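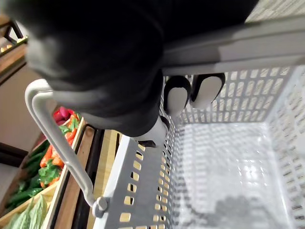
11th July

The people from Gaete came with the new desks this morning, one hour late, and by lunch I had no place to sit. I worked two hours on the window sill with the laptop on my knees. My back is telling me about it now.

We ordered fifteen desks and fifteen came, but the legs of three are for the higher model. Selvaraj Akanda called Gaete from the corridor and I could hear him being very polite, so I knew he was angry. They will exchange the legs next week. Until then three of us have a desk at the height of a kitchen counter. I am one of the three.

The desks themselves are good. The top is pale and a little rough under the hand, and there is a channel at the back where all the cables go. I spent too long putting mine in order. The low screens between the places are from Guneron, green felt, 50 centimeters over the desk. Homa Daneshvar says they are too low to hide behind and too high to pass a stapler over. I like them. In the old office at Stostitz we had walls up to the chin, and I worked there from December until spring before I knew the face of the man next to me.

I saw the invoice by accident, on the printer: 3,935 for the storage cabinets only, and then 300 more for carrying them up the stairs. The elevator was working the whole day. I put the paper on Selvaraj's chair and said nothing. Maybe I should have said something.

My drawer unit has a lock but no key. I asked the young man who was fitting them, and he gave me a key from his pocket, which opens Homa's drawer and not mine. She has asked me to keep it, she always forgets hers.

In the evening I went back for my umbrella and sat some minutes at the high desk, with the lights off on the other side. It smelled of new carpet and glue. Tomorrow I must bring the tall stool from home, if it goes in the bus, and write to Skinent about the lamps, they still have our old address.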